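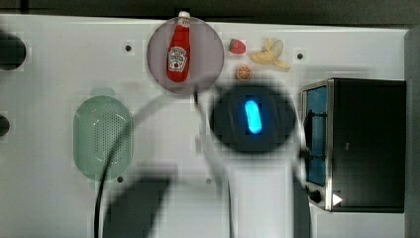 So my project for the public health methods class ended up being about flu shot reminders, which I picked mostly because I'd forgotten my own shot two years in a row. The question was simple enough. If a clinic texts people a second time, do more of them show up?

The Bresness clinic in Jendville let me use their reminder log with all the names and phone numbers stripped out. It started at 3,000 rows and I was so happy about that number! Then I opened the file. Some patients were in there twice, some had an appointment date earlier than the date they signed up, and a whole batch had the clinic code typed in the box meant for age. After cleaning I had 1,289 people I trusted. I'd told my advisor in my proposal that I would have at least 2,000, so that was a fun email to write.

I sorted everyone into one-text and two-text groups. The clinic had switched to two texts partway through the season, in November, so nobody was assigned at random and I can't pretend they were. People who come in November might just be different from people who come in September (my guess is the early ones are the planners).
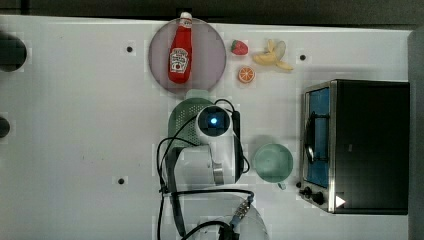

The two-text group did show up more often, by 5 percentage points. I got pretty excited and then spent a whole Monday trying to make the difference go away. I split it by age and it shrank for people over 65, who mostly came no matter what we sent them. For the younger adults it held up okay – though that group had the most missing data, so I wouldn't bet my grade on it.

I did the charts in Wiltia, which we have through the school. It kept sorting my months alphabetically, so April came first in everything, and I only caught it the night before the draft was due.

If I did this over I'd ask for two seasons of data and I'd check for duplicates before promising anybody a sample size. I'd also want to know what the texts said. I never saw the wording, and a friend in class pointed out that the second one could have been friendlier or had a link in it – and I had no answer for that.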